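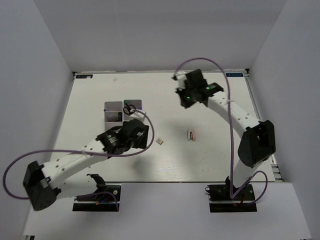
Nunham, January

White desk organizer slides on a smooth tabletop

tallgrass_op

I have a small white organizer standing on a flat white board with a faint wood grain. The board has walls on three sides and a thin metal rail along the right edge. Every time something is put into the organizer or taken out, it creeps toward the back wall by a few millimeters. After 12 cycles it is far enough off that I have to reset it by hand. I don't want to drill the board or leave glue on it. What holds a light organizer in place and still lets me lift it off at the end of the day?

Tavura

Removable mounting putty. Four pea-sized pieces, one under each corner, pressed down for a minute. Wipe both surfaces with isopropyl alcohol first and let them dry. To remove it, twist the organizer, don't pull it straight up. Putty adds a little height, so measure again if your positions matter. I replace mine after 2 months, when it starts to collect dust and lose grip.

m_dial

just put something heavy in it

Onishi

Weight does help, but only low down. A steel plate in the bottom compartment works. Heavy pens standing upright make it tip more easily.

For repeated use I would go with reclosable fastener strips, the stiff plastic kind that snaps together. Hook and loop has too much side play, around 5 mm on the cheap rolls I tried. Tostix sells a snap version in short lengths. Stick one half to the board and the other to the organizer, and leave it overnight before loading. Mark two corners with masking tape too, so you can see any drift.

Test the adhesive near an edge first. It lifted the finish on one of my boards.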